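December
Posted by the author of the Herkum notebook

Over the past season I have been asked several times to set down, in one place, the working rules for hand-held gripper sessions with soft goods. The rules exist in three versions at present, and the three do not agree on such basic matters as where a cloth should lie before an episode begins. The following reflects the version adopted for the Plerovness task set. It applies to cloths, towels and similar items on an open table. Rigid objects are covered by a separate sheet and are not discussed in this post.

The first rule concerns the start state. A written task must say how the cloth lies before anyone touches it: flat, folded or bunched. "Cloth on table" is not an acceptable start state. Earlier drafts permitted it, and reviewers were then left to decide whether two episodes belonged to the same task. Under the current rules, an episode without a declared start state is returned to the operator and does not count toward the session total.

The second rule concerns the grip. Operators should close the jaws on the cloth once, at the place the task names, and hold. Repeated pinching in search of a better hold is to be recorded as a retry. A maximum of 2 retries is allowed per episode. On the third, the operator opens the jaws, withdraws, and begins again under a new episode number. 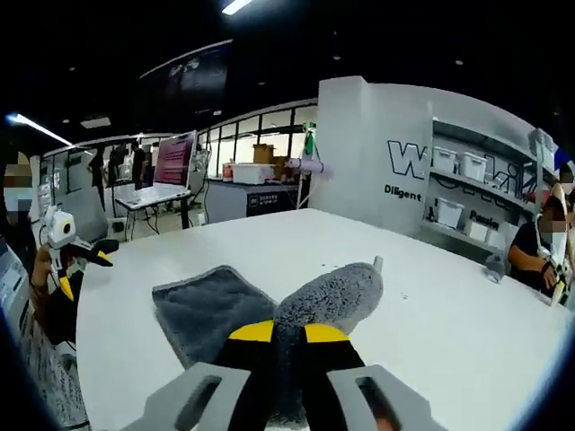

Where more than one operator works at the same table, each must have an agreed area, and the areas should be settled before recording starts. The Prillthorpe draft proposed tape lines on the tabletop. I argued against tape, and the point was conceded, but the duty to agree on areas remains. An operator who needs to reach into a neighbor's area says so aloud and waits for an answer. A nod is not sufficient, as the other person may be looking down at the work.

Bystanders may stand near the table. They may not hand items across it while an episode is open. Drinks, cups and bottles should be kept out of the working areas, and an item that has to stay on the table stays in one position for the whole episode. Moving it halfway through changes the background in a way that the written record will not show.

Pulling a cloth across a surface deserves a paragraph of its own. It is the task most often done too fast. The standard asks for a steady pull at a pace at which the trailing end follows the gripped end without lifting. If the cloth catches on something, the operator stops and eases off before continuing. Yanking it free is treated as a failed episode even when the cloth arrives where it should, and the reason code is 7.

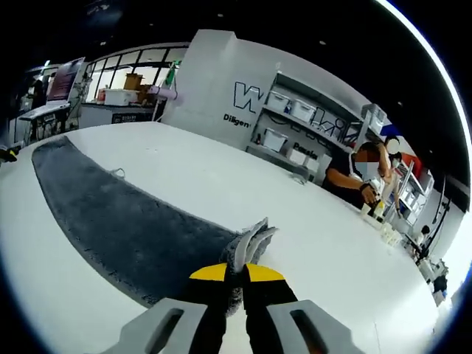
A gray cloth held at one end and drawn over the tabletop.

I am aware that some readers consider reason codes excessive. My own view changed after reading through a batch of 1,000 episodes in which the only entry under "result" was yes or no. A great deal had been lost. A cloth dropped early and a cloth folded along the wrong edge are different events, and anyone using the material later will wish to tell them apart.

Folding tasks carry one further requirement. The finished stack must be released fully, with the jaws open and clear of the cloth, before the episode is closed. Tidying a corner by hand afterward is permitted only once recording has ended. The end state should be described in plain terms: number of folds, which edge faces the operator, and whether the top layer lies smooth.
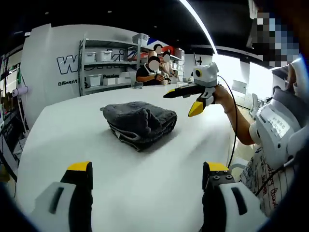 Vol. 2, No. 7

On session length, the Plerovness set fixes a ceiling of 300 episodes per operator per day. Ông, the companion project, has no ceiling and relies on the operator's judgment. I prefer the fixed figure. Tired hands make short, careless grips, and the person making them is usually the last to notice. Breaks are taken away from the table, with the gripper set down and its jaws open.

Two matters are still unsettled. The first is whether a cloth that has lost its shape through repeated use should be retired after a set number of episodes or on inspection. The second is whether fuzzy and smooth fabrics should be logged as separate materials or as one. The Herkum sheet treats them as one, and I have asked for that line to be reviewed. Comments on either point may be left under this post until the end of the month, after which the wording goes forward as it stands.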